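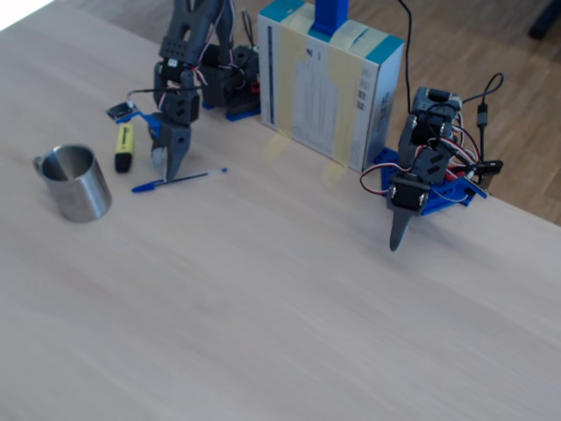
Bench 2, two arms, pen, highlighter and cup.

Print this page | E-mail this page

Sun 17 February — Drukell bench, house rules check

1. Start layout. Highlighter stands on its cap, right of the cup. Box stays taped to the table.
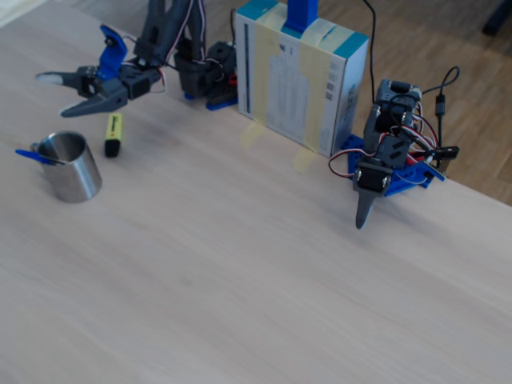
2. Pads. Look at both before a run. The white ones have ragged edges now — swap at 400 cycles, even if they still hold.

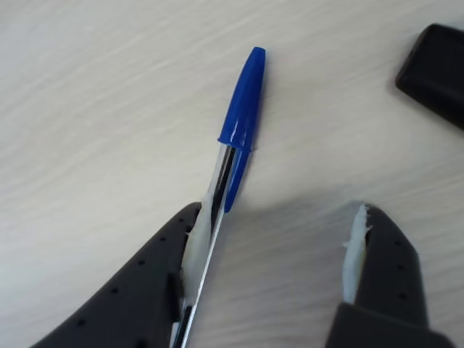 3. Speed limit is 19 with hands near the table. Log any stop by hand, same day. The Detholm sheet wants the run number too,
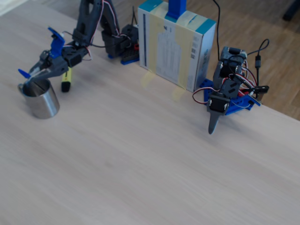 and the last 11 entries lack it. I'll fill those in from the log.

Recent entries
Hidlow base plate bolts
Cable routing, May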